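Tips for looking after a pair of hand grippers at a home desk. These apply to the hand-held kind with two angled finger pads on linkage arms, used for folding and sorting practice. Most of them will carry over to other makes.

## Before you start

Work over a tablecloth or a towel with a hem. Small screws stop on cloth and roll off bare wood. Put a saucer next to you for anything you take off, and use one saucer per gripper. Parts from the left and right tools look alike but wear differently, and once they are mixed up you will be trying each one twice.

Switch the gripper off and unplug it. Open and close it by hand a few times. It should move with the same light drag all the way. If it catches at one spot, note where before you take anything apart.

## Cleaning the pads

Lint is the main trouble when you handle clothes. It builds up on the faces of the pads and makes them slide over fabric.

- Wipe each pad with a damp cotton cloth and one drop of dish soap. Wipe again with plain water.
- Leave them 10 minutes before gripping anything.
- Don't use rubbing alcohol on soft pads more than once a month. It dries the surface and they go shiny.
- Baby wipes leave a film. So does furniture spray.
- For fuzz packed in at the edges, press on a piece of masking tape and pull it off.

Change the pads when the faces look polished even after washing. Always change both pads on a gripper together. A new pad opposite an old one pulls the cloth to one side, and folded sleeves come out crooked.

## Pivot pins

The pins at the inner ends of the arms are where slop starts. Hold the body still and wiggle one fingertip from side to side. A hair of movement is fine. If you can hear it click, the pin needs attention.

Brush out the dust first with an old toothbrush. Then put one small drop of light sewing machine oil on a toothpick and touch it to the edge of the pin. Work the arms and wipe off everything you can see. Oil that reaches the pads will end up on the laundry.

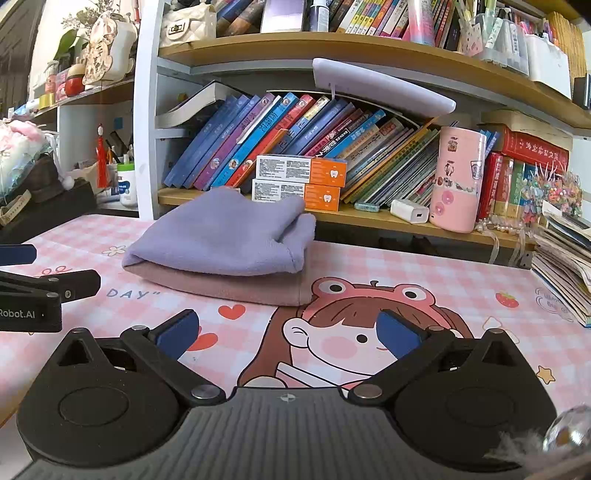 *Pads open over the folding cloth, with the silver pivot pins at the inner ends of the arms.*

Check the fingertip screws while you have the toothbrush out. Snug is enough. They go into small threads, and Gebhard Hubmann, who fixes sewing machines and lent me his good screwdriver, told me to hold the handle with two fingers and a thumb so I couldn't lean on it. I have not stripped one since.

## Checking the opening

Measure the gap between the pads at full open and write it on a strip of tape inside a drawer. Mine is 98 mm on both grippers. Check it every Sunday, or whenever a fold starts going wrong. If the gap has dropped by 3 mm or more, look for lint behind the arms before you touch any settings. That has been the cause nearly every time.

If the arms are clean and the gap is still short, run the open/close calibration in the software with nothing between the pads. Keep your sleeves out of the way. Run it twice and use the second result.

## Setting up the desk

- Fix the cloth down with clips at the back corners. A loose cloth gets picked up with the shirt.
- Start with thick, dull fabrics such as sweatshirts. Slippery linings can wait.
- Keep ribbons, bead strings and anything fluffy well back from the arms. A thread around a pivot takes a good while to pick out with tweezers.
- Lay each gripper down with the pads open. Left closed overnight, soft pads can take a dent.
- Route the cables away from the front of the desk, with enough slack that the plug doesn't tug when you reach across.

## Keeping a log

A page in a notebook will do. I write the date, the gap for each gripper, and what I cleaned. The left one got its second set of pads after 292 folds and the right one is still on its first, so I now swap hands halfway through a basket.

Spare pads go in a zip bag, flat, away from the window. In July mine stuck together on the sill and I had to peel them apart with a butter knife.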